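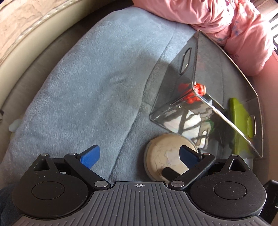
Light blue fleece blanket

The Night Ferry to Trerska

Pendo Waweru bought her ticket at the window in July, an hour before the boat left. The man behind the glass asked if she wanted a cabin. She said a chair would do.

"It's 12 hours," he said.

"I know how long it is."

She had made the crossing every summer as a girl, when her grandmother still kept the house on Lavoie Street. The house belonged to her now. A letter had come with a key taped inside it and a list of things that needed fixing. The roof was first on the list. The well pump was second.

The lounge was on the upper deck. Four people were already asleep in it, shoes off, coats over their faces. Pendo took a seat by the window and put her bag between her feet. The engines started and the floor began to hum.

A man sat down across from her with a paper cup of tea. He was older than she was, with a gray mustache and a canvas jacket. He looked at her for a while.

"You're a Waweru," he said.

"Yes."

"Tumaini Kioko. I used to bring your grandmother her firewood."

She remembered the firewood. She remembered a truck with one green door, and a boy who sat in the back and never spoke.

"Was that your son in the truck?" she asked.

"My brother. He lives in Erkia now. He talks plenty these days."

They drank tea. He told her who had died and who had moved away. The school had closed. The bakery had changed hands and the bread was worse. He didn't ask what she planned to do with the house, and she was glad, as she had been asked by everyone else.

Around two in the morning the wind came up and the boat began to roll. A cup slid off a table and went across the floor. One of the sleepers sat up, swore, and lay down again.

"Did she say anything about me?" Pendo asked. "At the end."

Tumaini turned his cup around in his hands.

"She said you'd come when you were ready, and that you'd be angry about the roof."

"I am angry about the roof."

"I told her you would be. I offered to fix it. She said to leave it, so you'd have to stay a while."

Pendo looked out the window. There was nothing out there but her own face and the lights of the lounge. She took the key out of her pocket, still with tape on it, and began to pick the tape off with her thumbnail.

"Do you still have a ladder?" she said.

"Two of them," said Tumaini. "One's no good."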